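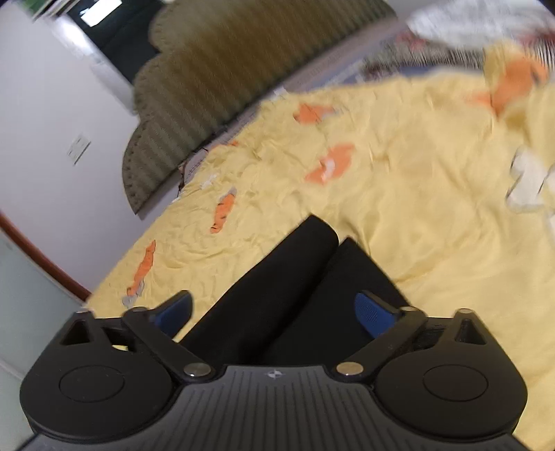 The Bed Is the Best Table in the House

Most apartments have no good place to fold clothes. The kitchen counter is too narrow and too close to the sink. The dining table, if there is one, has mail on it. The sofa is soft and slopes toward the back. So people fold on the bed, and have done so for as long as they have had beds wide enough to do it on.

I started paying attention to this last April, after moving into a 735-square-foot place in Fluvmont with two closets and one dresser. The dresser came from Sturetti and has five drawers, all of them shallow. Anything folded carelessly jams the drawer above it. I had been a hanger person up to then. Within a month I was folding nearly everything I own, including things I used to ball up and push to the back.

The method I settled on is the plain one. Lay the garment face down and pull it flat from the hem. Bring in one side, then the other, with the sleeves turned back along the body. Fold up from the bottom in halves or thirds, depending on the drawer. A T-shirt takes me a few seconds now. A sweatshirt takes longer and never comes out quite square, and I have stopped trying to fix that.

Thick clothes are where most folding advice falls apart. The diagrams show a neat rectangle with sharp corners, and they are nearly always drawn from a thin cotton shirt. Fleece and heavy knits make a stack with round edges that wants to open again. The fix is to make fewer folds and press each one down with a flat hand before going on to the next.

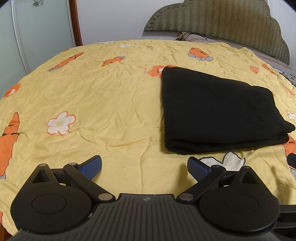

Dark clothes bring up the question of what you fold them on. Black shows every bit of lint, and a bed collects lint all day. I keep a roller in the top drawer and go over the sheet first, then the garment once it is folded. Doing it the other way around means doing it twice.

The color of the sheet helps too. On navy bedding I lost black socks regularly and found them at the foot of the bed a week later. A pale yellow print solves that. You can see the outline of a dark sleeve against it and tell whether it is lying straight. Flowers and carrots may not be everyone's idea of adult bedding, but a busy print is forgiving. It hides small stains and makes wrinkles less noticeable, and it cheers up a white-walled bedroom for the price of a sheet.

Printed bedding has been easier to find lately. Plekis, the housewares shop on the lower end of Fluvmont's main street, used to stock it only in the children's aisle. Now the prints sit beside the plain sets, in full and queen. Räsänen, across the street, carries mostly solids in heavier cloth, which wrinkle less but take forever to dry on a rack.

As for wrinkles in the sheet itself, they matter less than I expected. I used to pull the bed tight before folding laundry on it. A few creases underneath make no difference to a sweatshirt. For a dress shirt, I smooth out one patch near the edge and work there.

The one real drawback is the deadline. Whatever is on the bed at 11 p.m. has to go somewhere, and in my case it used to go on the chair. I now run a load in the morning and fold after lunch, one kind of thing at a time, heavy pieces first. The stacks go straight into the drawers, with the sweatshirts at the bottom, where there is a little more room.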